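December, bench 2, afternoon

Toaster and rack layout, continued from Trinh Đào's page. The table stays against the black sheeting. Toaster goes near the back, wire rack immediately to its right, foam letters left up on the right panel. Peiyu Luo asked for the rack to be closer to the front edge; tried it, reach to the toaster lever got awkward, moved it back.

Sheeting: the left side still creases. Lợi Khúc wants it steamed. I would leave it until the new roll from Droltthorpe comes in. Cut length for the next panel is 273 cm, which allows a fold at the top for the clip.

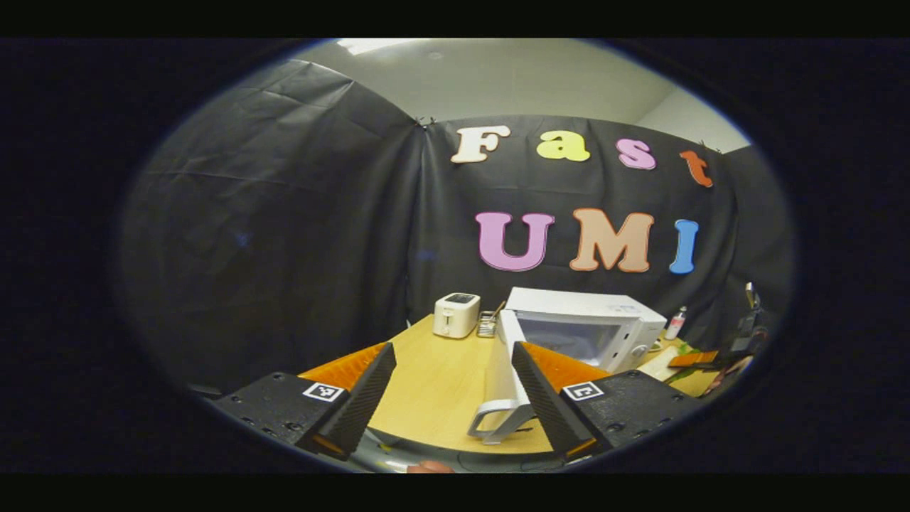 How far should the rack stand from the toaster?
Far enough to lift the rack straight up without touching the toaster housing. We settled on 4 cm and put a pencil tick on the tabletop at each rack foot.

Toaster is rated 2,000 W per the label sheet in the binder, so it does not share the strip with the heat gun. Unplug at the wall after use. Crumb tray emptied before lunch, almost 3 g, logged under Illstead stock.

Letters: Carmela Figueroa has the leftover foam in the Alholm drawer. Same adhesive as before if one comes down. Press and hold, no tape over the face.

Open: second clip for the panel join (Tươi Cao to order). Recheck pencil ticks after the table is next wiped.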